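毛衣挂了一夏天肩膀鼓包，还能救吗？顺便求小房子换季收纳的办法

分类：家居生活 / 衣物护理

提问者：楼下有棵枇杷树

各位好，九月了，早晚有点凉，我昨天兴冲冲去翻去年的毛衣，一拉柜门心凉了半截。四月份收衣服的时候偷懒，想着洗完晾干就直接挂进去吧，省得叠，结果一个夏天过去，好几件的肩膀上都顶出两个尖尖的包，像长了小犄角一样！最惨的是一件驼色的羊毛开衫，袖子那里往下坠得明显变长，穿上去手都看不见了。

先交代一下情况，免得大家问。我租的是个老小区的一居室，卧室里就一个双门衣柜，房东留下来的，里面一根横杆、上面一层隔板，下面是空的，什么抽屉都没有。衣柜靠着外墙，梅雨的时候里面有股味道，说不上是霉味，就是闷。我自己又特别爱买毛衣（忍不住啊），厚的薄的加起来塞了一柜子，叠起来吧，找一件要翻倒一摞，挂起来吧，就是现在这个下场。

所以想问几件事。鼓包的肩膀还能不能恢复？我看有人说喷点水就行，也有人说要蒸汽，还有人说干脆重洗一遍，我不敢乱试，那件开衫是我妈给买的。然后就是以后到底怎么放，哪些能挂哪些不能挂，柜子里的潮气怎么办。衣架也想整批换掉，现在用的是干洗店送的铁丝的那种，还有几个不知道哪年的塑料的，网上从几块钱到几十块一个的都有，看得头大。

预算的话，衣架加收纳加除湿，总共想控制在300块以内。先谢谢大家，周六白天我在家，可以照着做完回来汇报！

回答者：阳台朝北的人

你这个情况我太熟了，我前几年也是一柜子"犄角"，那时候还以为是毛衣质量差，气得差点去跟店家理论。后来慢慢摸索出来一套办法，也不算多高明，反正我现在的毛衣都还挺精神的，写得啰嗦，你挑着看。

先说救肩膀的事，能救，放心。毛线这个东西是有记性的，但记性不算太牢，给它一点湿气和热气，它就肯松下来重新躺平。我的做法是把毛衣平铺在桌子上或者床上，底下垫条干净的浴巾，把鼓包的地方用喷壶喷到摸着潮，千万别喷到滴水。然后用手掌从领口往袖子方向轻轻按，把那个包往里面收，感觉像在揉一团很软的面。按平以后不要动它，让它自己慢慢干，我一般晚上弄，第二天早上起来看。

如果第二天还有一点印子，再上蒸汽。挂烫机、蒸汽熨斗都行，离开毛衣一拳左右的距离喷，喷完趁着热气用手拍平，绝对不要把熨斗底板压上去！我压过一次，一件好好的毛衣压出一块亮晶晶的印子，怎么洗都在，后来只好在家里穿。

袖子变长的那件麻烦一点，局部喷水不管用，得整件重新过一次水。用冷水，或者手伸进去不觉得热也不觉得凉的那种水，放一点羊毛专用的洗涤液，泡一小会儿，轻轻压几下，不要搓不要拧。捞的时候两只手托着底捞，别拎着肩膀提起来，湿毛衣沉得很，你一拎它又长了一截。之后铺在浴巾上卷成一个卷，压一压，把水吸到毛巾里，再打开换一条干毛巾平铺，把袖子一点一点往回推，推到你记得的那个长度。要是不记得，找一件合身的毛衣放旁边比着。

还有个很多人不在意的事，晾的地方要通风但别暴晒，深色的尤其会褪。我家阳台朝北（看名字就知道），反倒成了晾毛衣的宝地，也算因祸得福吧。

桌面的话，光溜溜的白桌子也可以用，擦干净就行，浅色毛衣放上去还容易看出有没有沾到脏东西，毛絮、小线头什么的一眼就看到了。

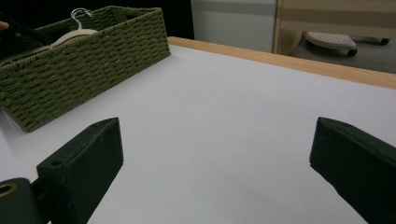

毛衣平铺着晾，要不要中途翻面？

摸到朝上那面已经干了、底下还潮的时候翻一次就够。翻的时候连毛巾一起托起来，换一条干毛巾再放下去，顺手把下摆和袖口再理一遍。厚的粗针毛衣可能要翻两次，薄的羊绒衫翻不翻都行，我经常忘记翻，也没出过什么事。

好，接着说怎么放。我现在是分几类来弄的。

一、绝对不挂的
粗针的、超过大腿长度的、羊绒的、还有那种镂空花样很松的，一律叠。越重越软的就越要叠，你那件驼色开衫，救回来以后请让它退休躺平，别再上横杆了。叠的时候不要叠成小方块硬塞，对折一次，袖子收进去，再卷成松松的一卷，竖着放进篮子或者盒子里，从上面看下去每一卷都看得到，找的时候抽一件就行，不用翻倒一摞。这个方法对你这种没有抽屉的柜子特别合适，柜子下面那块空地正好放两三个篮子。

二、可以挂但要换个挂法的
中等厚度的套头毛衣，如果实在没地方叠，就别把衣架从领口塞进去。把毛衣竖着对折，两只袖子叠在一起，衣架放在腋下那个位置，钩子从腋窝露出来，然后把衣身往下搭过一边，袖子搭过另一边，就像把毛巾搭在架子上。这样重量分在整根横条上，肩膀完全不受力。刚开始弄会觉得别扭，练两件就顺了。缺点是占宽度，一件顶人家一件半，柜子小的要心里有数。

三、随便挂的
细针的薄开衫、棉线的、混了很多化纤的，正常挂问题不大，换个肩膀圆一点的衣架就好。要穿的季节挂在外面，过季了还是建议叠起来，挂三天和挂三个月是两码事。

整理的时候我习惯在桌上铺一层干净的白色铺面，衣架和篮子都摆上来，先把衣架过一遍再说挂哪件。铁丝的单独放一边，塑料的摸一摸边上有没有毛刺，有毛刺的会勾线，直接淘汰。篮子用编织的那种就不错，透气，里面什么都能丢，暂时用不上的衣架也往里搁。
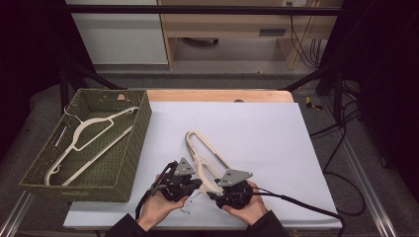 四、柜子里的潮气
这个我得多说两句，你说靠外墙，又有闷味，那毛衣再怎么叠也不安心。第一步先把衣柜往外拉，离墙留出一个拳头的缝，老衣柜很沉，里面东西要先清出来，千万别学我满柜子硬推，柜脚都歪了。拉开以后看看背板有没有发黑的点，有的话用酒精擦，擦完敞着门吹一天电扇。

然后是除湿。我用过一次性的吸水盒，就是吸满一肚子水要倒掉的那种，效果有，可是放在毛衣旁边我总提心吊胆，有一回碰翻了，那个水黏糊糊的，沾到衣服特别难洗。后来换成可以反复晒的除湿包，我买的是Nakov的，挂式的，38块一组，吸饱了拿去太阳底下晒或者按说明加热就行。不是给它打广告啊，别家的也一样，反正选能挂在横杆上的，别选放在底下会被踢翻的。

买一个小湿度计丢进柜子里也很值，便宜得很。没有数字的时候我老是凭感觉，觉得潮就狂开除湿，觉得干就忘在脑后，有了它就踏实多了。

五、防虫
毛衣怕虫，樟脑丸那个味道我受不了，穿出去人家以为我从箱底爬出来的。我现在放雪松木片，味道淡，隔几个月用砂纸把表面磨一磨，味道又出来了。不过得老实讲，木片这个东西主要是心理安慰多一点，真正有用的还是收之前洗干净。虫子爱吃的是沾了汗和油的地方，领口、袖口、胸前滴过汤的那一块。只穿过一次也要洗，或者至少晾透了刷一刷再收。薰衣草香包也行，就是别让它直接贴着浅色毛衣，我有一件米白的上面有一小圈黄。

六、衣架到底买哪种
铁丝的可以都退役了，它太细，整件衣服的分量都压在那一条线上，犄角就是这么顶出来的。剩下的我试过植绒的、木头的、塑料的，各有各的脾气。

植绒的薄，很省地方，防滑也好，缺点是太防滑了，套头毛衣往上套的时候领口扯得厉害，而且便宜的会掉绒，深色的绒掉在白毛衣上，别提了。

木头的肩膀宽，挂大衣是一流，挂毛衣有点浪费，又重又占地方，你那根横杆是房东的，别给它压弯了。

塑料的现在做得比以前好多了，有一种扁扁的米色衣架，身上还带灰绿色的细条，条子有点纹路，防滑的，我觉得挂薄开衫最顺手，衣服不会一直往下溜，取的时候也不用跟它拔河。我自己在用的是Lotent家的，一包20个，够一个人一个季节用了。挑的时候注意看肩膀两头，圆的、宽一点的才行，尖的再好看也别要。
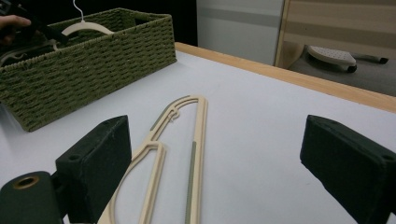 七、按你的预算大概怎么花
300块绰绰有余，别一口气花光。我替你排一下先后，先买除湿包，再买篮子，衣架放最后，先把能叠的都叠下来，你会发现要挂的没剩几件，说不定一包都用不完。篮子去杂货店现场挑，量好柜子下面的宽和深再出门！我就是没量，拎回来一个卡在柜门中间，关不上，现在装猫粮。

标签这种东西看个人，我是用纸胶带写"厚""薄""在家穿"三种，贴在篮子边上。一开始分得很细，什么颜色什么场合，坚持了不到一个星期就全乱了。

补充一点，毛球别用手揪。揪一个带出来一根线，那里很快又起一团。用电动的去球器，衣服底下垫本硬皮的书，轻轻推过去，缝线的地方绕开。我会留到换季收起来之前统一弄一次，弄完再洗，顺便把碎毛都冲掉。

大概就这些，开衫那件慢慢来，一次没推回去就再过一次水，间隔几天，别连着折腾。

回答者：Rewi街的老主顾

喷点水，挂浴室里，洗个热水澡出来就好了。我一直这么弄。

衣架买贵的没用，我用了好多年十块钱一把的，也没见哪件毛衣怎么样。可能我的毛衣本来就便宜，哈哈。

（楼下有棵枇杷树 回复：挂浴室会不会又往下坠啊？我那件开衫已经够长了……）

（Rewi街的老主顾 回复：那你就别挂，搭在椅背上放浴室里，一个意思。）

（阳台朝北的人 回复：椅背也会有印子的，垫条毛巾再搭吧。）

回答者：半斤线头

我是织毛衣的，从另外一头补充一下，上面第一位写得很全了，有两个地方我的习惯不太一样，供参考。

一个是关于蒸汽。羊毛、羊绒吃蒸汽，效果很好，可是如果成分里腈纶多，蒸汽要非常小心，热气太足它会"塌"掉，整片变得软趴趴没有弹性，而且回不来，我们织毛衣的叫它"杀死了"。我亲手杀死过一条围巾，织了一个冬天，喷了几分钟，罗纹全平了，当场想哭。所以喷之前先翻洗标看成分，腈纶多的就用冷水喷湿按平这一招，别图快。洗标剪掉了不知道成分的，就找里侧下摆一个不起眼的角先试一小块，等它凉了再看有没有变样。

另一个是袖子变长。平铺往回推是对的，但光推长度不行，毛衣往长里坠的时候横向是收窄的，所以往回推的同时要把它往宽里轻轻拨一拨，长度自然就回来一些。可以用不生锈的定位针沿着边固定，没有的话拿几个干净的重物压在袖口和下摆也成，我压过调料罐。罗纹的袖口和下摆不要拉宽，让它自己缩着，拉开了就敞着口，像喇叭。

如果怎么推都还长那么一点，又是套头的款，可以找人改。把袖口拆了，缩掉几行再织回去，手工店一般能做。机织的细针就难，多半是裁掉再锁边，会硬。我给别人报过价，粗针的两只袖子也不便宜，你自己衡量，如果是有感情的衣服就值得。

说到有感情的，我手里有一件用Virnositz羊毛线织的大外套，线是旅行的时候从当地背回来的，粗粗的，有股羊味，237克一大绞，背了好几绞，肩膀都勒红了。那件衣服特别沉，第一年我也是傻，挂着，等到第二年拿出来穿，口袋都快到膝盖了。洗了再推，推了再晾，前前后后折腾了三回才像样。现在它住在一个旧枕套里，枕套这个东西收毛衣特别好用，棉的，透气，又挡灰，旧的不花钱，口子折进去压一压就行。你不想买盒子的话可以用枕套卷着放，一个枕套两件，摞在隔板上也不会互相勾。

不要用塑料密封袋抽真空来收毛衣，我知道很省地方，柜子小的人都心动过。压扁的毛线放一个夏天，拿出来像一张饼，要好几天才蓬得起来，有的再也蓬不回去。羽绒和被子我不管，毛衣别抽。

再啰嗦一句挂法，上面说的对折搭着挂我也用，扣子要先扣好再折，开衫不扣扣子的话门襟会一边高一边低，时间久了那条边是波浪形的。还有口袋里的东西掏干净，我在一件毛衣口袋里发现过一把钥匙，找了大半年的那把。

（楼下有棵枇杷树 回复：天哪洗标我还真剪掉了好几件，嫌扎脖子……）

（半斤线头 回复：以后剪下来别丢，拿别针别在一张硬纸上，旁边写一下是哪件。我有一整张，很壮观。）

提问者追加：楼下有棵枇杷树

来汇报啦！周六折腾了一整天，腰都直不起来，先说结果。

薄的那几件用喷水按平的办法，睡一觉起来包就没了，真的没了，我还特地穿上照了半天镜子。有一件混纺的听劝没有上蒸汽，喷了两次，还剩一点点，外面套件外套就看不出来，我打算不管它了。

驼色开衫过了一遍冷水，卷毛巾的时候我妈正好打视频过来，看到我跪在地上压毛巾卷，问我是不是在和面。袖子推回去一截，比原来还是长一点，现在铺在餐桌上晾着，所以我这两天都端着碗在沙发上吃饭。过几天再来一次，照线头老师说的往宽里拨，第一次我光顾着往回推了。

柜子也拉出来了，背板下面真的有几个小黑点，擦掉了。后面还掉着一只袜子和一张不知道哪个房客的健身卡。除湿包买了挂式的，衣架还没买，先等叠完看看还要挂几件，篮子也量了尺寸才下的单！

还有个小问题顺便问一下，有件马海毛的毛衣掉毛掉得厉害，跟别的卷在一起会沾得到处都是，这种是不是只能单独放？

（半斤线头 回复：单独放，枕套一个。穿之前装袋子里进冰箱冷冻室放一晚，拿出来抖一抖，会少掉一些，别指望一根不掉。）

（阳台朝北的人 回复：冷冻室那个我也试过，记得袋子扎紧，我那次扎得不紧，毛衣一股饺子味。）

（楼下有棵枇杷树 回复：记下了，今晚先把冷冻室的饺子吃掉。）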